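Home Browse Tags Unanswered Members Log in

Gripper width and pose drift apart after resampling, cloth task

Sylvie Chan

We record two-handed cloth handling with a pair of hand-held grippers plus a head camera, and convert the sessions with Tetness before training. The cloth is a blue garment, handled over a green bed sheet against a plain wall.
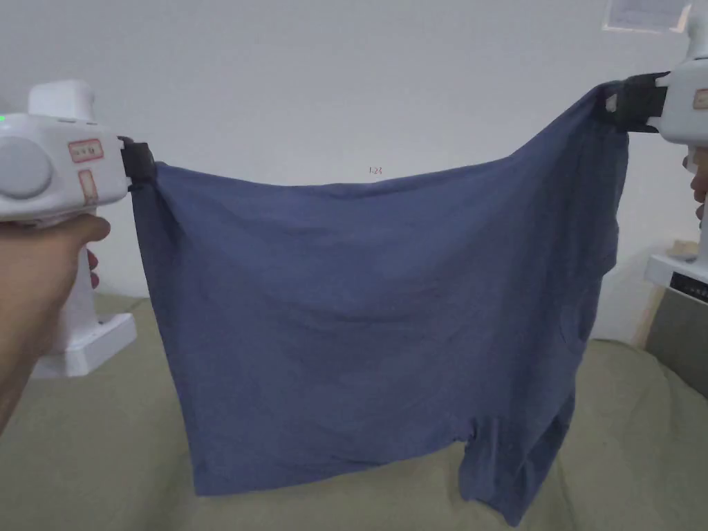 Raw logs look fine. After conversion the jaw width lags the pose by 11 ms on the left side only. Of 879 episodes, 281 show it. Both sides use the same config and I resample everything to the head camera clock. Is this a known problem in the Larkmont driver, or am I doing something wrong?

drestolberg_user

Had that too. Reinstalled, went away.

Mengal

Check which stamp the converter uses. Tetness takes receive time for width and device time for pose unless you set stamp_source to device for each stream. The setting is not inherited from the parent block, so one side can be right and the other wrong with what looks like the same config.

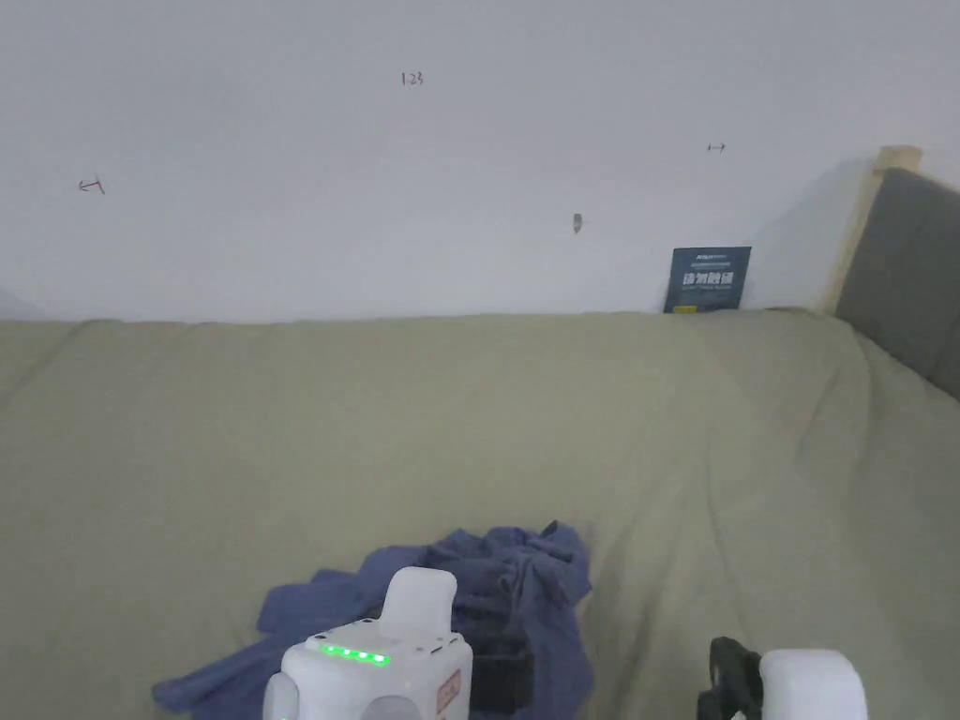
Estimate the offset per episode by cross-correlating width velocity against the raw device log. If it is constant, shift it before resampling. If it grows over the episode you have clock drift and need a linear fit. Don't interpolate width across gaps, drop those episodes.

Sylvie Chan

It was stamp_source, missing on the left width stream. Reconverted on Monday and 266 of the 281 are clean. The other 15 have gaps in the raw log, so I dropped them.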